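Speaker notes – Small goods and soft goods in the guest unit
Seon-mi Ham, Hastik
Zakedbridge housekeeping session, 5/20/24

Slide 1. Scope
Two item groups today: film-wrapped consumables and hung textiles. Both are low cost. Both account for most of the rework at inspection, where the Vulumham building logged 577 notes last July. Say the number once and move on. Hand out the checklist now, not at the end.

Slide 2. Film packaging
Thin plastic film creases wherever it is held. Glossy film shows each crease as a bright streak, and printed text gets lost in the folds. A crinkled blue package with a red stripe and white Chinese characters is a fair case: color identifies it faster than the print does.
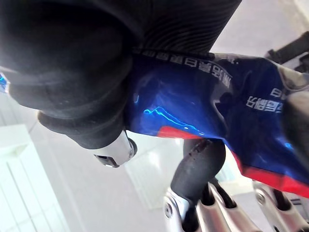
Rule for shelving: sort by color and stripe first, confirm by label second. Hold by the body of the package, never by the seal. Lay packages flat with the label up – a label that ends upside down counts as a note. Shelf limit is 80 packages per unit store. Anything over that goes back to the Nam stockroom.

Expect a question on translated labels. Answer: shelf tags only, nothing stuck on the package.

Slide 3. Towel bars
The standard here is a black bar on a square mounting plate with rounded corners. The post comes straight out of the plate and the rod runs sideways from it. Terry cloth grips a round rod well enough when the weight is balanced front to back. If the back layer is short, the towel creeps forward.

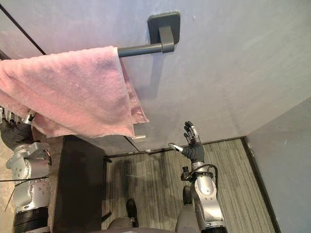
Sequence for hanging: fold lengthwise, pass over the rod, support the lower edge from underneath, level the two layers, release. Most people skip the support step and pull down from the front. On a light wall the result is easy to read from the doorway, particularly with a pink towel.

Pause. Ask who checks the back layer. Wait for hands.

Slide 4. What the inspector looks for
Front and back layers level at the bottom.
No bunching along the rod.
No corner hanging lower than the rest. A rumpled edge is acceptable in a unit still being serviced and is a note in a finished one.
Plate tight to the wall. Report movement, do not tighten it yourself.
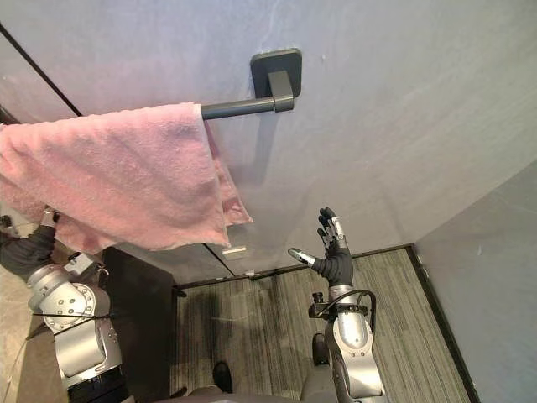
Slide 5. Replacement
Hastik sets terry towels at 1000 hours of use – laundry time excluded. Bars are checked at 2000 hours. Both figures go on the room card. Cards are with the floor lead. Take questions on cards after the break, as the revised layout is still at the printer.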